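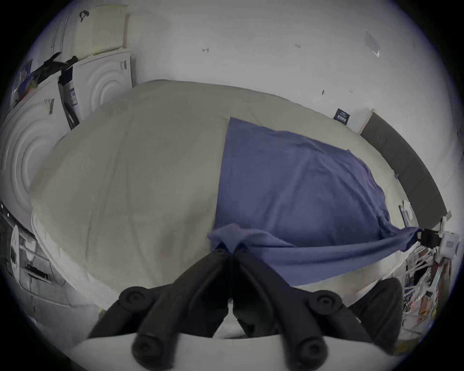 Why does the corner picker in Mestetti keep changing its mind?

Every new frame gets a fresh guess, and until this release nothing in the code made the new guess answer to the old one. A blanket has four corners on paper. Once it's wrinkled it has as many corners as the detector feels like finding that morning, and the one with the top score at one moment could lose by a hair at the next. The planner, an obedient piece of software, would then throw away a perfectly good path and start on another.

Version 171 puts a stop to most of this. The picker now holds on to its chosen corner for 500 milliseconds unless the score drops below the floor you set in the config. You can shorten the hold if your cloth moves fast. We tried 200 and got the old dithering back, in a slightly more energetic form.

The other change is in how Wevano, our planner, treats a stretched cloth. It used to plan each holding point as if the other one didn't exist, a management style some of you may recognize. Both points now go into the same problem, along with a limit on how far apart they may get. The limit comes from the cloth size in the task file, so please fill in the cloth size. The default is still a dish towel. We know.

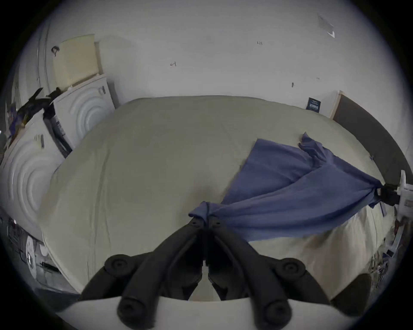
Guvdale wrote in to say that the distance limit is fine for a flat sheet and far too generous for one that's bunched up, as half the fabric is busy being a wad and can't be counted as length. Fair point. The planner reads the size of the cloth as if it had been ironed. For now there's a slack factor in the task file, and setting it by hand is every bit as scientific as it sounds. A proper estimate from the depth map is on the list for May.

Smaller items: Frota, the log viewer, opens long runs without freezing, and the timeline can be scrubbed backward. The replay window is capped at 60 seconds until we find the memory leak. Old task files still load, with a warning that has been rewritten to sound less hurt. If you have your own corner scorer, check that it returns a number between zero and one. Ours didn't, for two releases.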